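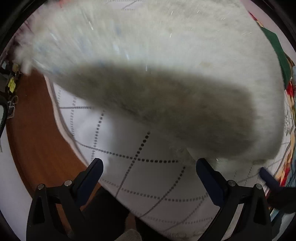 I run the bedding side of Lasitz, a small linen shop with a big back room, and I'm happy to say our new pet-household sheet line goes on sale this June. We're calling it Undon, and it grew out of a complaint I've been making for years, which is that most sheets are sold as if the only creatures who'll ever lie on them are people. Anybody with a long-haired cat knows better. Put a fluffy white one with a thick, smoky gray-brown tail in the middle of a white sheet with a gray dotted check, and the bed belongs to the cat until further notice. The fur comes with it, of course, and that's the part I wanted to work on!

So, what are we launching? Undon is a set of 2 pillowcases, a fitted sheet and a flat sheet, all cotton, all woven tight and smooth so that hair sits on top and brushes away instead of working itself into the cloth. I went back and forth with our mill, Msimang, over the weave for longer than I'd like to admit. The early samples were lovely to touch and hopeless with fur (I had a roll of sticky tape on my nightstand for most of the winter). The later ones were slick enough that my comforter slid onto the floor every night. What we ended up with is somewhere in between, and I've slept on it long enough to put my name behind it.

Pattern was the other fight. My first thought was to go dark, and then I remembered what a navy sheet looks like after a light-colored cat has taken a nap on it. Plain white has the opposite trouble if your pet is black or tabby. I kept coming back to a pale ground with something small and gray going on, because a few hairs don't jump out at you from across the room. The opening range has a fine stripe, a little scattered leaf and a plain oatmeal for people who don't want any pattern at all. We hope to add a darker print later in the year, once I find one I like.

Before we settled on anything, we mailed test sets to customers who share a bed with an animal and asked them to wash the sheets as they normally would and tell us what they thought. We got 533 replies, many of them very long, and a good number with opinions about our packaging that I hadn't asked for. The two requests that came up over and over were deeper corners on the fitted sheet and a label showing which side is the long side. Both are in. The corners now have elastic all the way around, so a cat digging at the edge of the mattress before breakfast has a harder time pulling one loose — I won't promise it can't be done.

A few words on washing, as it's what people ask me most at the counter. Shake the sheets outside first, or give them a quick go with a dry rubber glove, and get as much hair off as you can before it gets wet. Wash warm, skip the fabric softener, and clean the lint screen halfway through drying if your cat is a heavy shedder. Ironing is up to you. I don't.

Undon will be sold in our shop and through our mail-order list in twin, full, queen and king. Folks on the list can order from the morning of launch day and will get 25 percent off their first set through the end of the month. Single pillowcases will be sold separately, and yes, you can mix patterns.

We're also working with Protavo, the rescue group down the street from us, on something I'm especially pleased about. Sheets that come back from the cutting table with a flaw go to them as cage liners and carrier blankets. The first bundles have already gone over, and they've asked for more — they go through a frightening amount of laundry. If you have worn-out cotton sheets of your own, clean and without elastic, you can drop them in the bin by our front door and we'll take them along on the next trip.

Fabric swatches are free and go out by regular mail. Reporters who'd like a sample set, or who'd like to come by and feel the cloth for themselves, can call the shop any time after 10 a.m. and ask for the bedding department, meaning me.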